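Clemutar hand-held gripper kit: your questions answered

We get a lot of post about the Clemutar, and many of you ask the same things (quite rightly, as our first leaflet was a bit thin), so we've gathered the answers in one place. Do write in if yours is missing!

What comes in the box?

The gripper itself, with both fingers fitted, a spare pair of finger pads, a charging lead, a printed setup card and a soft bag to carry it all in. You'll need to supply your own memory card.

Do I need a robot to get started?

Not at all, and we're always pleased to be asked. You hold the tool in your hand and do the job yourself, and the recordings can be used to teach an arm later on. Plenty of our customers spend their whole first month without an arm in the building, and they're none the worse for it.

What sort of jobs should I begin with?

Ordinary kitchen ones, we'd say. Loading a toaster, lifting a spoon out of a pot, wiping down a worktop. Pick something you could do half asleep, then do it slowly and the same way each time until your wrist has got used to the weight.

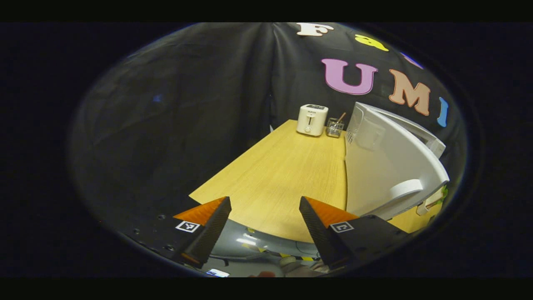 Once that feels comfortable, start moving things about a little between goes, so that the recordings aren't all alike. Zeyu Cheng, who runs our training mornings at Simcombe, likes people to have 70 good recordings of one job before they go on to the next, and we've found that a very sensible rule.

What are the square markers on the fingers for?

They let the software work out how far apart the fingers are. Please keep them clean and don't put tape over them. A dry cloth is plenty.

How much does it cost?

The kit is £616, with delivery included. Spare pads are £21 a pair, and they do wear, so it's worth having some in the drawer.

Will it work with my Hollenstein arm?

Yes, with the Dendetti adaptor plate, sold separately at £49. Older arms may need longer bolts, so send us the model name before you order and we'll gladly check.

Can I return it?

Of course. Pop it back in its bag and let us have it within 21 days, with the setup card if you still have it.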